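Journals > Home and Object Studies > Articles > Full text

Abstract Sections Figures References Cite

4. What counts as put away?

4.1 The claim under examination

Much of the writing on household clutter takes it as settled that an object with its own fitted case is easier to keep in order than an object without one. The Navasus guide, which many of the home organizers we spoke to use in their work, goes further. It treats a fitted case as a kind of address: the object lives in the case, the case lives on the shelf, and the job is done once both are true. We think the evidence for this is thin. Most of it consists of people being asked whether they like cases, and people generally say they do.

In the Surnen household survey, 80 percent of respondents agreed that a case "helps keep things where they belong." The figure is cited often, and we cited it ourselves in an earlier paper. It was collected with a single item placed directly after a page of questions about lost belongings. It also says nothing about what happened to the cases. A person can agree warmly with the statement while the case sits under a bed and the paddle, the recorder or the binoculars lie in the hall.

We therefore looked at the objects themselves. Our object set had 28 items, chosen so that hard, soft, cased and uncased things would all be present, and each was handled on a plain table before any participant was asked to sort it. Two of them come up again and again in what follows, a table tennis paddle case and a white plush item, since they gave the sorters the most trouble and did so for opposite reasons.

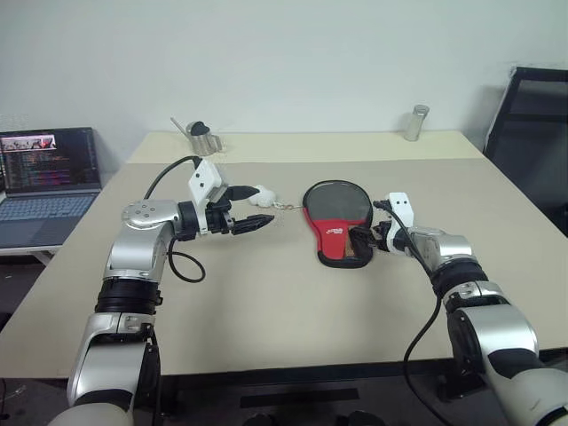 Figure 3. Paddle case and white plush item on the sorting table.

4.2 The case as an object in its own right

The first difficulty is with the word "case." The Navasus guide lists cases under containers, along with boxes, tins and bags, and gives no separate entry for shaped ones. A shaped case behaves differently from a box. A shoebox can hold shoes this year and cables the next, and it stacks in either role. A paddle case is cut for a paddle, wide and rounded at one end and narrower toward the handle, and there is little else anyone would think of keeping in it. It will not square up against a shelf wall. Put two side by side and they leave a gap of an awkward shape, which then fills with something else.

Participants noticed this without being prompted. Of the 16 adults in the first sorting round, most put the paddle case with the sports things, where the guide would put the paddle. Only a minority placed it with the containers. A few asked whether it had anything in it before deciding, and we did not tell them. We had expected this question to matter a great deal, and we had built a second round to test it. The results were less helpful than we had hoped. Several of those who asked changed nothing when they were later allowed to check, and one moved the case to the containers and then back again while explaining why it should stay there.

We are wary of reading much into this. Sixteen people at one table are not a population, and sorting things that belong to somebody else is a strange task. At home people do not sort so much as set down. Still, the pattern is hard to square with the idea that a case is read as a place. Our sorters seemed to read it as standing in for the paddle, full or empty, and that ought to worry anyone who relies on cases to show what has been put away. An empty case on the right shelf looks finished.

4.3 Cords, loops and other loose ends

The second difficulty is smaller and has been ignored almost completely. Many cased goods come with something attached: a strap, a tag, a pull, a cord. The tidying literature has nothing to say about these parts except that they should be "tucked in," an instruction that appears in the Husano training sheets with no account of where they should be tucked.
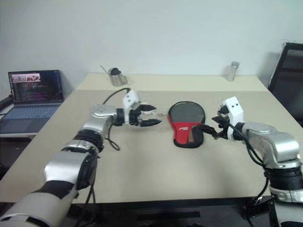
A cord does two things to a case. It makes the case easier to pick up or hang, and it makes it harder to lay down in a small space without something trailing over the neighboring objects. Whether the first makes up for the second depends on whether the household has hooks. The home organizers we interviewed disagreed about this quite sharply. Some wanted every cord removed on the first day. Others said that a cord was the only reason a child would ever return a case to its place, although when we asked how they knew, the answer was usually a story about one child.

We tried to score loose ends on a simple scale and gave up. Two coders could agree that an object had a trailing part but could not agree on how much it mattered, and their agreement got worse with practice. We report this because the Surnen survey includes a rating of "attachments" that looks precise to one decimal place. Having attempted the same thing under easier conditions, we doubt that the rating measures anything stable.

4.4 The plush item

The plush item raised none of these questions and was no easier to sort. It has no case, and no sorter suggested it should have one. The Navasus guide would send it to "soft toys," a category with its own bin, and about half of the argument in the sorting sessions was over whether a bin of soft toys is tidy or is only a heap with walls. We have some sympathy with the second view. A soft object takes up whatever room it is given. It can be pressed into a gap or left to spread, and the same bin can look full or half full depending on how hard the last person pushed.

Here the usual advice reverses itself without saying so. For the paddle, a fitted case is praised for giving the object one exact place. For the plush item, a loose bin is praised for asking no exactness at all. Both are described as making it simple to put things back. It is possible that both are right, for different objects and different people. But a principle that approves of a tight fit and a loose fit with equal confidence has stopped predicting anything, and we would like to see it tested against an outcome that could go the other way.

4.5 Limits of the present exercise

Our own design has weaknesses that a reader will already have spotted. The table was bare apart from what the session required, which no kitchen or bedroom surface ever is. The objects were seen one or two at a time. Nobody was tired or late for anything. We asked for a decision and got one, where in a home the usual decision is to leave the thing until October and see whether it moves.

We had planned to follow the sorting sessions with visits to 200 homes, recording where cased objects and their cases were found on an ordinary day. Funding covered the first part only. Until something like those visits is carried out, we see no good grounds for the claim that fitted cases reduce clutter, and we would advise against repeating the 80 percent figure as if it supported one. It supports the claim that people think well of cases. The following section turns to the interviews, where the same people describe the drawer in which the cases are kept.

Contact the editorial office | Copyright 7 December 2021, the authors | Back to top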